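Print this article | E-mail this article

The Chore Gap

April 24, 2020

Every few months a company sends me a video of a machine folding a towel. The towel is always the same kind of towel, small and square and a little stiff, and the video is always sped up. I have started timing how long it takes me to find the small gray type in the corner that says how much. The latest, from an outfit called Mirno, ran at ten times normal speed and still felt slow.

Millions of us are stuck at home this spring with more dishes than we have ever washed in our lives, so I understand the appetite. If there was ever a season to buy a machine that empties the dishwasher, we are living in it. And you can't buy one. You can buy a disk that vacuums, provided you pick up the socks first. You can buy a dishwasher, which is a fine robot that we stopped calling a robot once it worked. What you can't buy, at any price I could find, is the thing that moves the plate from the table to the rack.

The shop floor is supposed to be further along, so last November I went looking there. Zabala, which packs gift baskets and dry goods for grocery chains, had put a picking arm on one of its lines and was proud enough of it to let me stand nearby for a morning. The arm was good at boxes. It was very good at boxes that were all the same box. Then a bag of dried apricots came down the belt, and the arm pressed on it, thought about it, pressed again, and a light went on. A woman in a hairnet reached over and moved the bag without looking up from what she was doing. By the shift report I was shown, the line handled 274 items in its test hour, and people had to step in on 42 of them.

Now, you can call that progress, and Zabala does. Put the other way, the machine did 232 on its own. But think about what that means in a kitchen. If my dishwasher asked me to come over and finish the job once in every six or seven plates, I would put it out on the curb.

The trouble is that a chore is hardly ever one motion. Take something a child of four does without being taught, putting a packet of snacks away in a holder. The packet is flat against the table, so there's no edge to get hold of. It's slick. It gives when you squeeze it, and what's inside slides to one end. You have to get it up, turn it, and lean it so that it doesn't flop forward. A person does this while talking on the phone. For a machine each of those is a separate research problem with its own conference.

The newer idea is to quit writing rules for all this and have the machine learn from people doing it. One version skips the robot for the lesson itself: a person works with a pair of hand-held grippers, and the record of what they did becomes the teaching material. I like this idea more than I expected to. It admits that the knowledge is in us, and that it has to be pulled out a snack bag at a time. 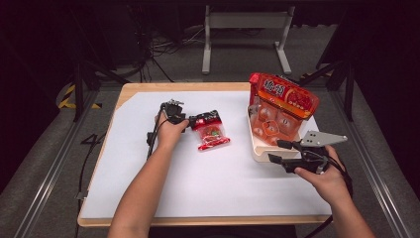

Inia, whose newsletter I read with more interest than agreement, argued last month that people like me have the whole thing upside down, that slow and clumsy lessons are how every skill in history got passed along, and that I wouldn't laugh at an apprentice for taking a year to learn to plane a board. The piece went on to say that the machines only have to learn it once, and then all of them know it.

It's the best argument going and I don't want to wave it off. But "learn it once" is carrying a lot of weight there. Learn what once? Putting away this package, in this holder, on this table? I'd believe that. The step from there to my pantry, where the chips are behind the rice and the rice is open and held shut with a clothespin, is the whole question, and I have yet to see anyone take it outside of a room they set up themselves. An apprentice who has planned a year of oak can make a decent start on pine the next morning. I'm told the machines are getting there. I was told that before, too.

Then there's the money. Pureo, which sells a countertop arm for small workshops, quotes a price I won't repeat at the dinner table, and that buys you the arm and one kind of gripper. Teaching it your job is extra. Their sales deck claims 100 percent success on a sorting task. I asked how many tries that was, and after a week I got an answer: 231, all with the same part. I don't doubt it for a second. I also don't own 231 of anything that needs sorting.

My guess, for whatever a guess is worth, is that the warehouses will get something useful before the houses do, and that it will be dull. Boxes, then stiff bags, then soft bags. The woman in the hairnet will be asked to mind four lines in place of one, and that deserves more worry than it gets while we're all watching the towel videos. The home will come last, being the messiest place people have ever invented and also the one where they'll pay the least per hour to have it cleaned.

Until then I'll keep watching the videos, and I'll keep looking for the small gray type. Show me one at normal speed, with a wet towel, in a laundry room with a cat in it, and I'll write a different column.

Print this article | E-mail this article

Reader comments (4)

oakridge_dad: My mother said the same about microwaves. She has two now.

T. in Tulsa: I work a packing line, not the one in the article. The bags are the problem, he's right about that. Ours can't do anything with shrink wrap on it either. It sees the shine and goes for the wrong spot.

pellworm: You skipped over the safety side completely. I don't want anything strong enough to lift a cast iron pan loose in my kitchen with my kids, I don't care how many lessons it had.

Marguerite: "planned a year of oak" should be "planed." Otherwise enjoyed this. I would settle for one that matches socks.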